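How I Clean a White Cube Shelf Without Leaving Streaks

3 min read

I have had white cube shelves in every place I've lived, and I used to scrub them with whatever was under the sink. Don't do that! Scrub powder leaves tiny scratches, and then the scratches hold dirt forever. A soft cloth, warm water and a squirt of dish soap will do nearly all of it.

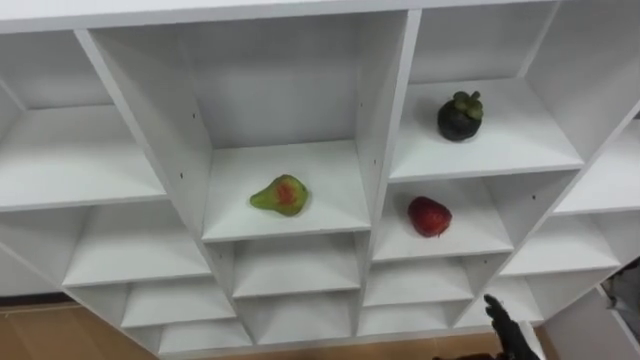 Start with the dust, and do it dry. If you go in wet you just make gray paste in the corners (ask me how I know). I run an old paintbrush along the inside edges first, top row to bottom row, then vacuum up whatever falls.

Next, mix your soap. I put one teaspoon in 500 ml of water - more than that and you'll be rinsing all afternoon. Wring the cloth out hard so it's only damp, especially near shelf pin holes and seams, where water can creep in and swell the board.

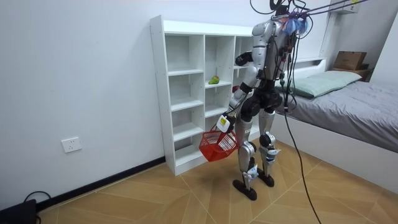 Dindivgate, March 21, 2022

For marker or scuffs, try a plain pencil eraser before anything stronger. Sticky spots come off with a dab of cooking oil, left for a minute and then washed away with the soapy cloth. 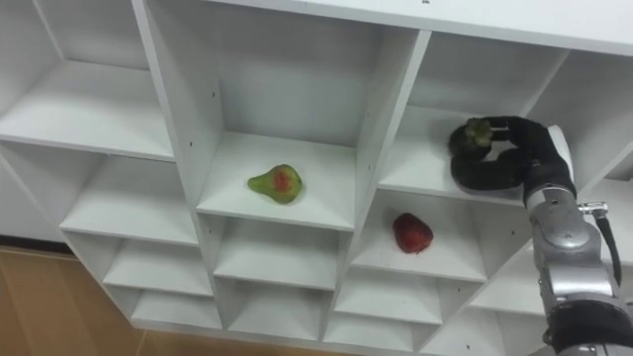 Dry each cube as you go with a second cloth, and leave the shelf bare overnight if you can stand it. Mine gets the full treatment every September, plus a quick dusting whenever I can write my name on the top.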